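Notes from the shared workshop, Brurkdale
Typed up fast, 14th February

The arm lives at the end of the second bench, past the drill press, and it has a name. Sepp. The builder, who asked to be left out of this by name, has been at it since last January and was tightening something when I came in.

"Give me a minute. Don't lean on that."

So I didn't lean. Coat on, heater off. We talked over the noise of the table saw next door, which is why a few answers are short.

First question was the obvious one. Why build an arm when you can buy one?

"I priced them. Then I closed the tab." The parts bill so far is 1,325 dollars, and that's with the motors bought used from a place in Notthorpe that was clearing out its back room. "Two of those were dead. I knew going in they might be. You pay less, you get a couple of dead ones."

The control software is homemade too. It's called Midetti, for reasons the builder wouldn't go into, and it runs on an old desktop under the bench. It started as one long script. "It's still one long script. It just has comments now."

I asked what the arm is supposed to do. Long pause.

"Pick up a cup. Put it down someplace else. Not drop it."

That's it?

"You try it."

Fair. The plan past that is a shelf sorter, for the jars of odd screws everybody at the shop dumps stuff into. But jars are glass and glass is for later. Plastic for now. Light, cheap, bounces.

The fingers have been the hard part. The first pair were straight and flat and held on to nothing round. Second pair had a rubber face that peeled off in a week. The ones on there now taper to the tip, so that one can get inside a rim while the other stays outside. "Pinch the wall. Don't hug the whole thing. I was hugging for months." The builder drew them on paper first, then on the computer, then threw out the computer version and went back to the paper one.

Getting the squeeze right took longer then the drawing did. Too soft and the cup slides. Too hard and the wall bows in, and when it lets go it pops sideways and rolls. Midetti has a number for this, and the number has been all over the place. It's at 112 now. 112 what? "Just 112. It's a number I send the motor. I never worked out the units."

Next thing, cables. I got an earful on cables.

"Every problem I thought was code was a cable." One connector in the wrist worked loose whenever the arm turned past a certain point, and the gripper would just quit. Weeks on that. The fix was a longer lead and a clamp. Screws back out too, the small ones near the fingers mostly, so now there's a round with the driver before every session. Thread locker? "On some. I still take it apart too often to glue it all."

There's a camera at the wrist, which was an afterthought. The builder used to work from the side, squinting, moving the arm a hair at a time. The wrist view shows the approach from where the hand is. It also shows how far off you were. "From the side I thought I was dead center. I was never dead center."

White table on purpose, by the way. Pale background, fewer things for the software to get confused by. A darker cup would be easier still and there's one on order.

Does it work, though. I pushed on that one. The answer was that it works on a good day, from a start position it knows, with the cup where it expects the cup. Move it over a hand's width and you're back to guessing. Cup on its side is its own whole problem. "Upright is a circle. On its side it's a bunch of shapes, depends where you're standing."

We went through grips from the wrist view, stopping a lot.

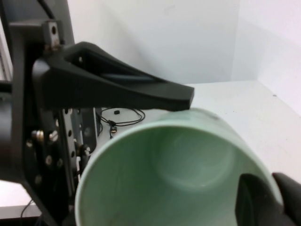 The pale green cup and the black fingers, both times from the wrist.

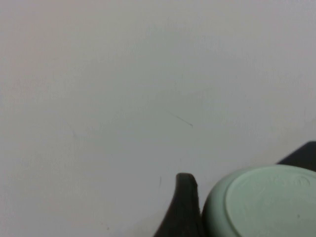

Sepp, for the record, had no comment. Another bench user, passing with a coffee, thought the whole thing should be running on suction cups instead and that fingers were the slow way around. The builder has heard this before. Suction needs a pump, the pump is loud, and a rim gives it nothing flat to pull on, and anyway the fingers are already made.

"Ask me again when I get to the jars."

Then the saw stopped and it was time to lock up.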